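Plostdale圏域 社会保障給付調整部会
サイト内検索　キーワードを入力　検索
最終更新：2024年8月16日

第2回 家賃負担軽減給付 実務検討会 議事録

場所：Anthorpe分室 会議室
出席：Volkan Kocabaş(座長、給付制度担当)、Müzeyyen Ekinci(審査実務担当)、税務情報連携担当、会計担当、窓口調整担当、法規担当、Cirnetti社(Ağca保守受託者)、事務局
欠席：住宅供給担当(書面意見の提出あり)
記録：事務局

配付資料
資料A　前回議事録(案)
資料B　照合試験結果報告
資料C　所得逓減方式の比較
資料D　過払い給付の取扱要領(素案)
資料E　申請書様式の改訂案
参考資料　住宅供給担当からの書面意見

議題
(1) 前回議事録の確認
(2) 所得情報の照合試験結果
(3) 所得逓減方式
(4) 最低支給月額
(5) 過払い給付の取扱い
(6) 申請書様式
(7) その他

(1) 前回議事録の確認
資料Aについて、事務局から説明。5月の前回会合における基準所得の定義に関し、「総所得金額」とあるのを「総所得金額等」に改める旨、法規担当から修正の申出があった。繰越控除の適用前の額を用いるか適用後の額を用いるかで対象範囲が変わるため、定義規定と文言を揃える趣旨である。
税務情報連携担当から、前回議事録の別表にある情報取得時点の記載が現行の連携仕様と一致しないとの指摘があり、仕様書の表記に合わせることとした。
上記の修正を加えたうえで確定とすることを了承。

(2) 所得情報の照合試験結果
Ekinci委員から資料Bに基づき報告。試験は旧制度の受給世帯から抽出した1078件を対象とし、申請書記載の所得額と、税務側から取得した課税情報とをAğca上で突合したものである。このうち82件で不一致を検出した。
不一致の主な類型として次のものが挙げられた。
・世帯員の転入により、前住所地の課税情報が取得できていないもの
・申請者が手取額を収入額欄に記載したもの
・事業所得について、経費控除前の額を記載したもの
・修正申告後の額が連携データに反映されていないもの
・同居親族を世帯員に含めるか否かの判断が、申請者と審査側で異なるもの

座長から、不一致のうち支給決定額に影響を及ぼすものの割合について質問があった。Ekinci委員は、現時点の集計は所得額の差異の有無のみを判定しており、支給額への影響は未算定である旨を回答。逓減方式が定まっていない段階で影響額を算定すると方式ごとに結果が異なるため、議題(3)の結論を受けて再集計したいとした。
税務情報連携担当から、修正申告の反映遅延は連携バッチの実行周期に起因するとの説明があった。周期の短縮には税務側の夜間処理の組替えが必要であり、今年度内の対応は困難である。代替策として、支給決定の直前に対象者を限定した再照会を行う方法が示された。
Cirnetti社から、再照会機能は既存の個別照会画面を呼び出す形で実装可能であり、データ構造の変更は伴わないとの説明があった。ただし、照会履歴の保存領域が別管理となるため、監査用の出力帳票に項目を追加する必要がある。会計担当は、帳票の項目追加が保守契約の範囲内か別途の改修に当たるかを書面で示すよう求め、Cirnetti社はこれを了承した。
窓口調整担当から、手取額の誤記載は様式の文言に原因がある可能性が高いとの意見があり、議題(6)で扱うこととした。

決定事項：支給決定前の再照会を実施する方向で運用案を作成する。不一致の類型別再集計は、逓減方式の決定後にEkinci委員が行う。

(3) 所得逓減方式
座長から資料Cに基づき説明。比較対象は、所得区分ごとに定額を支給する段階方式と、基準所得を超えた額に一定率を乗じて給付額から控除する比例方式である。
段階方式は、区分の境界において所得の微増が給付額の減少を下回る逆転を生じる。旧制度でも境界付近の世帯から就労時間の調整に関する相談が寄せられており、制度移行の理由の一つとなっている。比例方式では逆転は生じないが、支給額が世帯ごとに異なり、通知書の算定内訳が複雑になる。
会計担当から、比例方式を採用した場合の予算見積りの精度について意見があった。段階方式では区分別の世帯数から所要額を積算できるが、比例方式では所得分布の想定が必要となり、想定の置き方によって補正の要否が左右される。座長は、旧制度の受給世帯の所得分布を初年度の想定に用い、次年度以降は実績に置き換える案を示した。
法規担当から、比例方式の逓減率を規則本体に規定するか、別に定める告示に委ねるかについて論点の提示があった。率は受給者の権利に直接影響するため規則本体に置くべきであるとの意見である。座長は、率そのものは規則に規定し、端数処理及び算定順序を要領に置く構成を提案した。異論はなかった。
住宅供給担当の書面意見では、逓減の対象を世帯全体の所得とした場合、就労を始めた子の収入により給付が減額され、世帯分離を誘発するおそれがあるとされている。Ekinci委員は、旧制度の審査においても世帯分離の届出後に同居の実態が継続している事案があり、実態確認に時間を要していると述べた。一定年齢以下の世帯員の給与収入について控除を設ける案が出されたが、他の給付の収入認定との整合を確認する必要があり、結論は出なかった。
逓減率の具体的な水準については、再集計の結果を踏まえて次回審議する。

決定事項：比例方式を採用する。逓減率は規則本体に規定する。若年世帯員の収入控除は継続検討とする。

(4) 最低支給月額
事務局から、算定額が少額となる世帯の取扱いについて説明。比例方式では基準所得の上限付近で支給額が極めて小さくなり、振込に要する費用及び通知に係る事務費が支給額を上回る場合がある。
事務局案は、算定月額が2000円に満たない場合は支給しないというものである。これに対し窓口調整担当から、不支給とした場合は比例方式の採用によって解消した逆転が下限の位置に再び生じるとの指摘があった。
代案として、次の二案が示された。
・下限未満の世帯に対し、下限額まで切り上げて支給する案
・月払いをやめ、複数月分をまとめて支給する案
会計担当は、切上げ案では上限付近の世帯の所要額が増加し、上限を超えた時点での落差はなお残ると述べた。まとめ払い案については、支払回数が減るため事務費の面では有利であるが、支給期間の途中で転出した場合の精算が必要となる。
Cirnetti社から、Ağcaの支払区分には月次以外の周期が既に設定されており、対象者の振分条件を追加すれば対応できるとの補足があった。ただし、周期の異なる受給者が同一世帯区分に混在した場合の集計表出力については動作確認を要する。
座長は、まとめ払い案を基本として要領案を作成し、転出時の精算方法を併せて示すよう事務局に指示した。

決定事項：下限未満の算定額についても受給権を認め、支払周期の変更により対応する。2000円は周期変更の判定基準として用いる。

(5) 過払い給付の取扱い
法規担当から資料Dに基づき説明。過払いの原因を、申請者の届出遅延、虚偽申告、行政側の処理誤りに区分し、それぞれについて返還請求の範囲と充当の可否を定める構成である。
Ekinci委員から、届出遅延と虚偽申告の区別について、客観的な判定基準を要領に置くよう求める意見があった。旧制度では担当者の心証に依拠した事例があり、不服申立ての段階で説明に窮したことがある。法規担当は、届出義務の告知を受けた記録の有無、収入変動の時期と届出時期の間隔、過去の届出履歴を判断要素として列挙する案を示した。
行政側の処理誤りによる過払いについては、受給者が誤りを知り得たか否かを返還請求の要件に加えるかが議論となった。会計担当は、公金債権の管理上、請求しない場合には免除の根拠規定が必要であり、要領のみでは足りないとした。座長もこの点に同意し、規則に減免条項を設ける方向で文案を作成することとなった。
将来の給付からの充当については、家賃の支払に支障を及ぼさないよう充当額に上限を設けること、本人の同意を書面で得ることを前提に認める。上限の水準は未定である。
窓口調整担当から、転出者に対する請求手続が素案に含まれていないとの指摘があった。転出先の照会方法、送付不能時の処理及び時効管理について追記する。

決定事項：素案を修正し、次回に再提出する。減免条項は規則に置く。

(6) 申請書様式
事務局から資料Eについて説明。主な改訂点は、収入額欄の名称変更、世帯員欄への続柄及び就労状況の追加、税務情報の取得に係る同意欄の独立である。
議題(2)で指摘のあった手取額の誤記載に関し、窓口調整担当から、欄名を「収入額」から「税・社会保険料等が引かれる前の額」に改める案が出された。法規担当は、規則上の用語と異なる表記を用いる場合には裏面の記載要領で対応関係を示すよう求めた。両者を併記することで合意。
同意欄については、世帯主が世帯員全員分を一括して同意する現行方式の可否が論点となった。税務情報連携担当は、成年の世帯員については本人の署名を求めるべきとの立場である。窓口調整担当は、別居中の配偶者がいる世帯などで署名の取得が困難な場合があり、申請の遅延につながると述べた。座長は、署名を原則としつつ、取得困難な事情を申述書により確認する例外手続を設けるよう整理した。
家賃額を証する書類として、賃貸借契約書の写しのほか、直近の領収書又は口座振替の記録を認める。共益費の扱いについて記載がないとの指摘があり、給付対象に含めない旨を記載要領に明記する。
Ekinci委員から、Ağcaの入力画面の項目順が新様式と一致しない場合、入力時の転記誤りが増えるとの意見があった。Cirnetti社は、画面項目の並替えは設定変更で対応可能であり、様式確定後に作業日数を提示するとした。

決定事項：様式案は指摘事項を修正のうえ、書面により確認する。

(7) その他
ア　旧制度受給者への経過措置
事務局から、新制度への移行により支給額が減少する世帯の取扱いについて、次回の議題とする旨の連絡があった。座長は、差額を補填する方式と適用時期を遅らせる方式の双方について、所要額の試算を付すよう求めた。
イ　審査基準の公表範囲
法規担当から、要領のうち実態確認の手順に関する部分は公表により確認の実効性を損なうおそれがあるとして、公表対象から除く範囲を整理したいとの申出があった。次回までに区分案を作成する。
ウ　資料の提出期限
会合直前の資料差替えを避けるため、今後は事前送付後の修正を正誤表によって行う。

宿題事項
・Ekinci委員：不一致の類型別再集計、支給額への影響額の算定
・税務情報連携担当：再照会の対象者抽出条件
・Cirnetti社：監査用帳票の改修区分に関する書面、支払周期混在時の動作確認
・会計担当：所得分布の想定に基づく所要額、充当上限の水準案
・法規担当：規則文案(逓減率、減免条項)、公表範囲の区分案
・窓口調整担当：申請書記載要領の修正、申述書の様式案
・事務局：まとめ払い及び転出時精算の要領案、経過措置の論点整理

次回会合
日程は事務局が別途調整し、通知する。場所はAnthorpe分室を予定。

以上

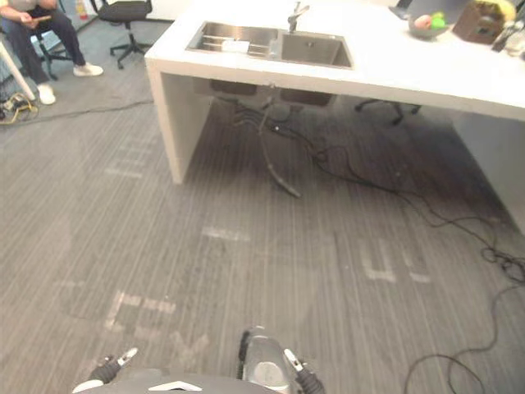

Anthorpe分室　流し台付きカウンター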